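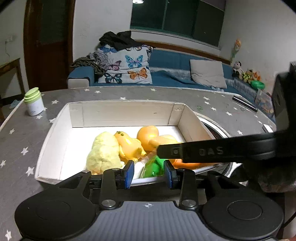
Bevan Halliday wrote in to point out that the previous edition of this section told readers to set the zero before leveling the scale, and that his Monent read high on every parcel until he reversed the order. The steps have been corrected below.

4. Setting up the Monent parcel scale

4.1 Placement

1. Choose a flat, rigid surface. Do not use a folding table or a surface covered with carpet or foam.
2. Keep the scale clear of fans, heating vents and open doors. Moving air causes the last digit to drift.
3. Remove the transit screw from the underside with the key supplied. Store the screw in the slot beside the battery cover.
4. Turn the four feet until the bubble sits inside the ring. Tighten each lock nut by hand.

CAUTION: Do not move or lift the scale by its platform. If the scale has to travel again, refit the transit screw first.

4.2 First power-up

1. Connect the power adapter, then press and hold ON until all display segments light.
2. Leave the scale on for 8 minutes with nothing on the platform.
3. Press ZERO. The display shows 0 g and the stable mark appears at the left.
4. If the stable mark does not appear, go back to 4.1, step 2.

Note: The scale can run on batteries, but calibration is locked out in battery mode. The display shows "PSU" if CAL is pressed.

4.3 Calibration

A 1,000 g weight is required. Kitchen weights and filled water bottles are not suitable.

1. With the platform clear, press and hold CAL until the display flashes 1,000.
2. Place the weight in the center of the platform. Do not touch the platform or the cable.
3. Wait for the display to stop flashing. The word "End" is shown when the new value has been stored.
4. Remove the weight. The display must return to 0 g.

If "Err 2" is shown, the weight was off center or was removed too early. Press ON to clear the message and repeat from step 1.

4.4 Storing a box weight

Empty boxes of the same type can be stored as a tare value and recalled by number.

1. Place one empty box on the platform, without lid, tape or filler.
2. Press TARE, then STORE. Enter a memory number and press STORE again.
3. To recall the value, press RECALL and the memory number before loading the box. A stored box of 243 g is shown as -243 until the box is placed.

Note: Check stored values when a new batch of boxes arrives. Board weight varies between suppliers.

4.5 Connecting to the Kerna label printer

1. Switch off both units.
2. Connect the gray data cable to port B on the scale. Port A is for service use only.
3. Switch on the printer first, then the scale.
4. Press PRINT with an item on the platform. The label prints once the stable mark appears.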